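Scar after stitches: when did you start with the silicone gel?
Claludport Community Boards > Health and Recovery > After an Operation
2,758 views

pellworm72
Good evening to all. In June I had a small operation on the belly, and the stitches are out now. The nurse told me to keep the skin clean and to wait. My neighbour says I must begin with silicone gel at once, otherwise the scar will become thick. In the pharmacy in Vandora I saw three different gels and I did not dare to buy any of them. When did you start, and did you notice a difference?

I must add that English is my third language, so please forgive me if a medical word is wrong.
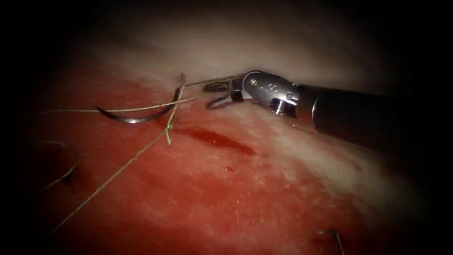 Claludport Patients' Club, After an Operation section

Please read the pinned message before you reply. Members may share their own experience, but we do not give doses here and we do not tell another member to stop a treatment.

hedgerow_k
Welcome. I waited until the wound was fully closed and had no crust any more. For me this was in the third week. I put the gel on morning and evening, very thin, and let it dry before I dressed. My scar is flat and pale now. Whether this is from the gel I cannot say, my mother has flat scars too and she used nothing.

oldferry
Sorry, but I don't agree with all this enthusiasm for gel. I had two operations. The first scar I treated for months, the second I left alone, and today they look the same. I would save the money and buy a good sun cream. The sun is what made my first scar brown.

hedgerow_k
Two scars on different places of the body are hard to compare, oldferry. Mine was over a joint, and there the skin pulls all day. About the sun I agree with you.

pellworm72
Thank you both. Mine is next to the navel and it rubs on the belt. It also itches, mostly at night. Is the itching normal so late? I wear only soft trousers since I came home, but next month I must go back to the office and there I cannot wear them.
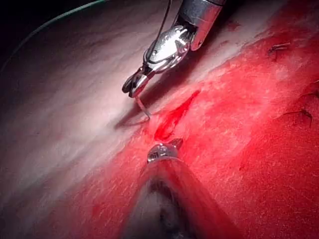

mirabelle_t wrote that hers itched for ten weeks and that the doctor was not worried, as there was no redness and no warm skin. She would ask again if it wept or if the edges opened.

oldferry
I can confirm the itching. Don't scratch. I pressed a cool cloth on it through the shirt. For the office, try trousers one size bigger with braces.

lantern_bay
May I ask about massage? At the Lévesque clinic they gave me a sheet which says to press with two fingers and make small circles, a few minutes every day. My sister was told the opposite at another place: do not touch at all. I find it quite tiring that each house has its own rule.

hedgerow_k
Perhaps your sister was asking earlier after the operation than you? I was also told not to touch in the beginning, and later to massage. The dates on the two sheets would be interesting.

lantern_bay
That can be. I will ask her. She keeps every paper.

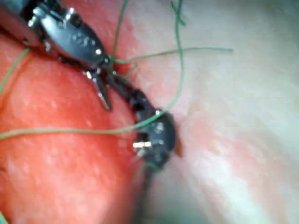 Keyhole instruments over red tissue, close up.

pellworm72
A short report. I telephoned the ward and they said I may start with gel now, and massage only after my check-up. I bought the small tube from Rurketti, as I did not want to pay for the big one before I know if my skin likes it. The itching is a little less, and the braces are on order.

oldferry
Good that you telephoned. I still say sun cream.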